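Tutix hand-held gripper kit, worth it?
Print this thread | E-mail this thread 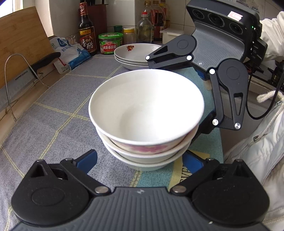 Two Tutix grippers at a stack of three bowls, blue pads on the near one.

deltdale_rob: Looking at the two-gripper kit. Farquharson wants 1759 for the pair. Anyone used them for kitchen tasks?

knyberg: We have had a pair since September. Pads are good on bowls. The pins need checking every 8 hours or the jaws get sloppy.

mossback: Disagree on the pads. Ours got slick after 144 runs and glazed rims started slipping. I went back to Stasier.

knyberg: Did you wash them? Dish soap, let them dry. Ours are still the first set.

mossback: Washed them twice. No change.

deltdale_rob: What about the cable on the camera one?

knyberg: Too short for my bench. I added an extension.

Shares: 4 | Comments: 2

palletjack: Stasier pads don't fit the Tutix fingers, in case anyone was going to try it.

Kjell Nyberg: They fit if you trim the back edge.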